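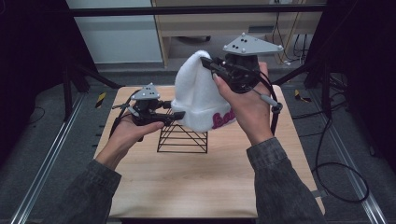 Two-handed work on a white knitted hat, held above the wire stand with the hand-held grippers.

Vuvel Project: Good Practice for Hand-Held Gripper Work
Progress report to the Sial Fund
Period ending 30th August

Summary

The Vuvel Project is preparing a code of practice for teams who record manual tasks with hand-held grippers and use the recordings to train robot arms. Work is carried out at two sites, Litutville and Kudstead. The grant covers the drafting of the code, a trial of the draft at both sites and the publication of a final text with supporting record sheets.

The draft code was completed in July and has been in use at both sites during the period. It has five sections: the work area, equipment checks, the conduct of a session, the people taking part, and the keeping of records. Sections on the work area and equipment checks are considered close to final. The section on the conduct of a session has been rewritten once and will need a further revision. The section on people taking part is the least advanced, and the reasons are given below.

Spending is within the approved budget and no change to the grant is requested. We ask the Fund to agree one change to the timetable, which is set out at the end of this report.

The work area

The draft requires each site to keep a written layout for every work area, showing the position of the table, the surrounding structure, the places where an operator may stand and the route taken by any cable. The layout is signed off by the site lead and kept where operators can read it.

Both sites had layouts of a kind before the project began. At Kudstead these were drawings held by the engineering staff and not seen by operators. At Litutville the layout was well understood but had not been written down since the table was last moved. Both have now been brought into the form required by the draft.

Cable routing took up more discussion than any other point in this section. Hand-held grippers of the type used in the project are wired, and the cable hangs close to the wrist during the work. The first wording said that cables must be secured at all times. Operators replied that a cable fixed too near the hand pulls on the gripper and tires the arm. The present wording separates the two cases:

Cable between the gripper and the first fixing point must have enough slack for the full reach of the task, tested before the session with both arms extended.

Cable beyond the first fixing point must be secured, or must lie outside the area in which the operator walks or stands.

Warning labels on or near the work area are to be listed on the layout and checked for legibility at the start of each month. A label that can no longer be read from the standing position is to be replaced before further sessions take place.

Equipment checks

The check sheet issued with the draft is completed before the first session of the day and again whenever a gripper is changed. It covers the gripper fingers, the finger mounts, the tracking markers, the camera and the cable connectors.

Fingers gave rise to a good deal of comment. Surfaces become scuffed in ordinary use, and the first version of the sheet asked only whether the fingers were "in good condition". Staff at the two sites answered this question differently for fingers in much the same state. The revised sheet asks whether the gripping faces are flat, whether any edge could snag on fabric and whether all fixings are tight. Marks on the surface that affect none of these are recorded but do not prevent use.

For tracking markers, the sheet now asks the operator to confirm that the marker plate is firmly seated and that every dot is clean and whole. The plates for the left and right hands are checked separately and each has its own line on the sheet. Under the first version a single tick covered both, and it was not possible to tell afterwards whether the second plate had been looked at.

The conduct of a session

Section 3 of the draft deals with the session itself. It requires a written task description, agreed in advance, which names the objects to be used, their starting positions and the condition that marks the end of the task. Objects must be those named in the description. If an object is replaced by a similar one, the description must be reissued under a new number.

Soft goods have been the main test of this section. Knitted and fluffy items do not hold a fixed shape, and a starting position that is simple to state for a box is difficult to state for a hat. The draft now permits a starting position for soft goods to be given as a reference photograph together with one sentence of text. Operators are asked to match the photograph as far as is reasonable and to note any clear difference.

Open wire stands and racks raise a separate matter. Thin rods are easily caught by a gripper finger, and a stand may shift on a smooth table without the operator feeling it. The draft requires the position of the stand to be checked between attempts against the layout. Marks on the table surface are allowed for this purpose only where the task description says so, as marks will appear in the recordings.

Camera views are to be reviewed before the first attempt of each session. The reviewer confirms that both gripper fingers and the working part of the object can be seen, and notes anything in the background that is not part of the task. Background items are not forbidden. The requirement is that they be noted, so that a later user of the recordings can decide whether they matter – a point raised by reviewers at both sites.

In the trial, 152 recordings were reviewed against section 3. Of these, 100 met every requirement at first review. The remaining recordings were returned with comments, most often for a task description that did not name all of the objects on the table or for a missing note on the background. We regard this as a fair result for a first trial. It does show that the background note is too easily overlooked in its present place at the foot of the sheet, and it will be moved to the top. 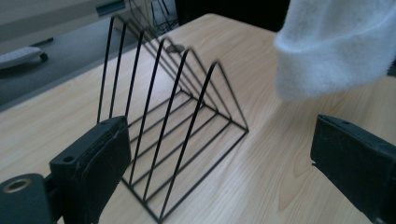
People taking part

Progress on this section has been slower than planned. The draft sets out limits on continuous work with the grippers, the right of an operator to stop at any time without giving a reason, and the handling of recordings in which a person's hands or clothing can be seen. The first two points are agreed. The third is not.

Kudstead has asked that recordings showing hands and sleeves be treated in the same way as any other, provided that no face or name badge is visible. Litutville has asked for written consent in every case, renewed each year. Both positions can be defended. A joint meeting of the two sites has been arranged to settle a common wording, and until it has taken place the stricter rule applies at both.

Rest periods have been well received. Operators reported that two-handed tasks, where both grippers must be held up over the table for long stretches, are more tiring than single-handed ones. The final text will therefore set a shorter limit for two-handed work. The limit will be chosen after the second trial.

Records

Record sheets are kept on paper at Litutville and in electronic form at Kudstead. The draft allows either, on condition that a sheet can be matched to its recording by a shared number. A check during the period found that matching was reliable at both sites, although at Litutville it took longer than is desirable. Litutville will move to electronic sheets before the second trial – the cost will be met from the existing equipment budget.

Superseded versions of task descriptions are to be retained for the life of the recordings made under them.

Matters for the Fund

The second trial was to begin as soon as the first was closed. We ask that it begin instead after the wording on consent has been agreed, so that operators are not asked to work under one rule and then another within the same trial. The date of the final publication is not affected.

The revised check sheet and the current text of section 3 are supplied with this report as annexes. Comments from the Fund's advisers on either would be welcome before the second trial opens.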